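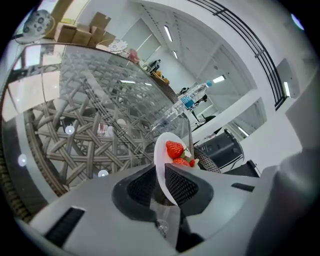 I finished the big book. If you've been reading this blog since December you know which one I mean, because I have complained about it in at least four posts, and if you're new: it's called The Valar Road, it's 648 pages long, the print is tiny, and my friend Bindu Alva picked it. I read most of it in the same corner of the couch with something small to eat next to me, because I learned early on that a real meal and a real book don't mix (there is soup on page 90). So, three strawberries on a white oval plate. A few crackers. Half an orange. Then back to the customs house and the endless, endless rain.

The way it started is that Bindu and I used to read together in college. I don't mean a club, we'd just both be reading the same thing and yelling about it in the kitchen. Then she moved away, and I moved to Paterson, and for years our entire conversation about books was her texting me a picture of a cover and me texting back "ooh." I missed the yelling. Last fall I told her so and she said fine, pick a long one, we'll do it over the phone. Then she picked it herself before I could answer, which is very Bindu.

Our plan was 20 pages a sitting, three sittings a week, and a call at 8 at night when we'd both gotten there. Bindu worked out that it would take us 11 weeks. I'd like you to know that I laughed at this. I said I'd be done in three! I read thrillers in a weekend! I once read an entire series about a veterinarian who solves murders while I had the flu!

Reader, I was on page 31 for five days.

It's a slow book. There's a surveyor, and she's been hired to map a road that everyone uses but that doesn't appear on any of the official plans, and for the first hundred pages she pretty much goes into offices and asks for the file. Somebody tells her the file is in another office. She goes there. It rains. There's a long part about her boots. I'd read a page and realize I'd been thinking about whether we had enough dishwasher tablets, and I'd have to go back up to the top, and then I'd be in the boots again.

I said all this on our first call and Bindu, who I love, said "maybe you're reading it like you're trying to get somewhere." I was a little mad about that. I'm still a little mad about it. But I did start doing one thing differently, and I'm going to tell you about it because it's the reason I got through.

I started reading the boring parts out loud.

Just quietly, on the couch, to the cat. (Bimus. Gray, heavy, no opinion on literature.) And it turned out the office parts were funny! I had missed it completely. The clerks all talk in this terribly polite way where no one ever says no, and when you're zipping along in your head it's mush, but when you have to say "I would not wish you to feel that the file is absent" with your own mouth, you can't help doing the voice. By the second week I had a voice for each of them. The tall clerk was a bit like my old dentist. The one who's always eating a boiled egg I did very high and fast. My husband walked in during the egg clerk and backed out again.

Reading out loud is slow, obviously, and I couldn't do it for a whole sitting without getting hoarse. So I'd do the offices out loud and the rest in my head. If you're stuck in a long book I'd try it for a couple of pages at least before you give up.

Okay, what else. People asked about notes, since there are so many characters and half of them are called some version of Ilo. I did try to be organized. I downloaded Pustix, the reading tracker everybody at work was using for a while, and it was lovely for about a week. You put in your page number and a little path grows across the bottom of the screen. Then one night I caught myself skimming so that I could put in a bigger page number, and I took it off my phone. No shade on the people who like it! Flora Lindsay swears by hers and she reads more than anybody I know. I just can't have anything around that gives me a path.

What worked was an index card. I used it as my bookmark and wrote names on it when I got mixed up. By the end it was covered on both sides and I'd turned it sideways to write in the margins, and some of it makes no sense to me now. It says "NOT the brother" and it's underlined twice. Whose brother? There are a lot of brothers in this book. It also says "ask B about the goat."

The goat! We spent one entire call on the goat. I won't spoil it, but there's a goat that turns up near the middle, at the second bridge, and then it's at the inn, and Bindu thought it was the same goat and I thought it was obviously a different goat, and she got out of bed to find the page. I haven't argued like that in years. I walked all over the house with the phone, I went up and down the stairs, and when we hung up I was so wide awake that I cleaned the toaster.

That's the part I'd like to keep, now that it's over. I talk to plenty of people. I talk to people all day, it's most of my job. But it's all "how's your mom" and "did you get the thing I sent," and there's something so restful about spending half an hour on a thing that doesn't matter one bit to either of your lives. Bindu had a rough winter. I'm not going to go into it, it's hers. Some nights we did the rough winter first and then the book, and some nights she'd pick up and say "book only, please," and we'd go straight to the road. I don't think I'd have known how to help otherwise. I'm a casserole person and she lives too far away for a casserole.

We did fall behind. Right after New Year's I had the cough that everybody had, and then she had houseguests, and the 11 weeks turned into something longer that I haven't worked out and don't plan to. There was a stretch where the book sat on the arm of the couch and I'd dust it. I was pretty sure that was that. And then Bindu sent me a text with no hello or anything, just "she found the file," and I said a word I don't use on this blog and went and got my glasses.

So about that. I'll be careful, but if you want to go in totally fresh, skip down to the next paragraph. She does find the file, past page 400, and it's the best chapter in the book by a mile. I'd been waiting for so long that I figured it would be a letdown, or one of those endings-in-the-middle where the folder is empty and it's all very deep. It isn't empty. I read it twice that same night. The egg clerk is in it, and I had to stop doing the voice because it felt wrong.

The last part is faster, and shorter than you'd expect, and I didn't love the epilogue. Bindu did. She thinks it's hopeful, and I think it's a whole lot of weather. We've agreed to talk about it again in a year, and I bet neither of us will budge.

A few of you have asked if it's worth it, and I keep giving different answers. My coworker Jeferson Rezende read the first chapter in my lunch break copy (I had it on my desk, he picked it up, I got no work out of him until one) and he thought it was wonderful right away, no voices needed. My sister-in-law got nearly to the second bridge and quit and feels great about it. I'd say if you have someone to read it with, yes. If you're on your own and you've got a stack of other things you're excited about, I'd probably read those first and leave this one for a winter when you're stuck in the house.

Some practical stuff, since I'm asked every time. Mine's a paperback and the spine cracked at about the halfway mark, so now it falls open to the ferry timetable whenever I pick it up. It's heavy to hold lying down. I dropped it on my face once, and I'd say from personal experience that a pillow on your lap is the way to go. The library had it too, but with only the one copy and the long loan I'd have felt bad hogging it, and also see above, soup.

Now we're picking the next one and it's my turn, in writing, I made her agree to it. Flora wants in, which makes three of us, and I'm a bit nervous about whether the calls will work with three. She says she'll do whatever we choose as long as there's no goat. I'm leaning toward something short. Bindu has already sent me the cover of a thing in two volumes and I'm pretending I didn't see it.

If you've got a favorite that's under 300 pages and has some good talking in it, put it in the comments. Funny clerks welcome. I'm going to choose by the end of the month, and until then I'm rereading the veterinarian.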